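Filed under: Short Fiction / Summer Reading

THE CLARDALE BEQUEST

Notice is hereby given that the late Gaétan Chan, formerly Registrar of the Clardale Ferry Office, left to his successors one ledger, one brass key and the duty of answering correspondence. The following account was entered by his deputy, Samran Phetsri, and is reproduced with the consent of the Office. 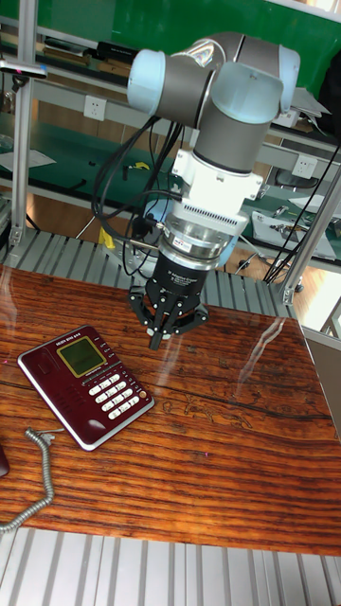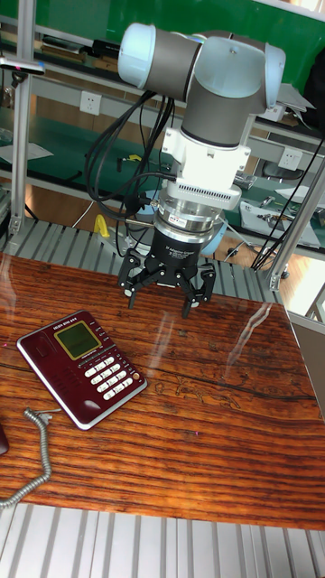
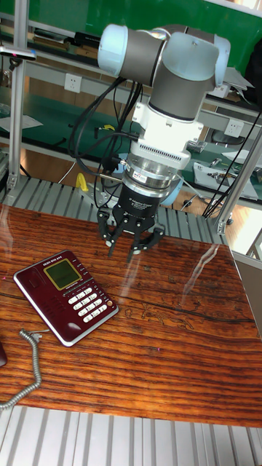
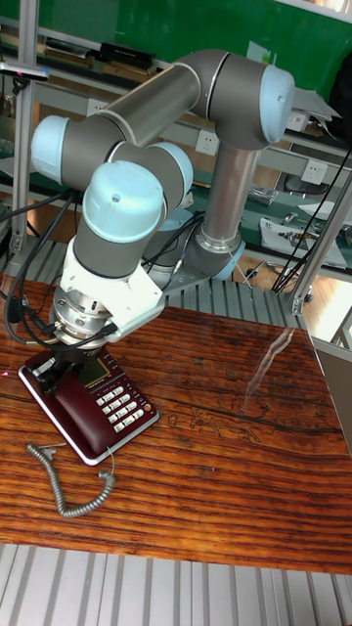
The Office received its first letter from Tondov on 11 July 2024. It was addressed to the Registrar by name and enquired whether the crossing of the previous night had been recorded. There had been no crossing. The ferry had been out of service for three years, and its landing stage had been sold to Darcy Friesen for timber. Mr Phetsri replied to that effect and considered the matter closed. The second letter expressed regret at the error and enclosed the fare for 300 passengers. He laid the notes out on the Registrar's desk, a wooden table with a telephone resting on it, and waited until evening for somebody to ring and claim them. The telephone remained silent. At six he entered the sum in the ledger, as the regulations required, and locked the door.

The letters continued into August. Each was courteous, and each gave the state of the river, the hour of departure and the name of the ferryman, Clifford Dhillon, who had retired to Pasichnyk and was known to dislike water. Mr Phetsri wrote to him. Mr Dhillon answered on a postcard that he had not left his house in the evening since the spring, but that his boots were wet most mornings and he would be obliged if the Office could look into it.

An inspection was arranged. Mr Phetsri attended the landing at dusk with Sheldon Fraser, constable, and a lantern. At twenty minutes past ten a bell was heard from the far bank – the old bell, which both men knew to be hanging in the church at Kevetti. Mr Fraser proposed that they go home. Mr Phetsri, having regard to his position, opened the ledger on his knee and asked that the light be held steady.

The entry for that night is in his hand. It gives the weather as fair, the river as low and the passengers as 300, all paid. Against the last line, where the Registrar signs for the vessel's safe arrival, there is a second signature. It has been compared with those in the earlier volumes and is accepted by the Office as that of Mr Chan.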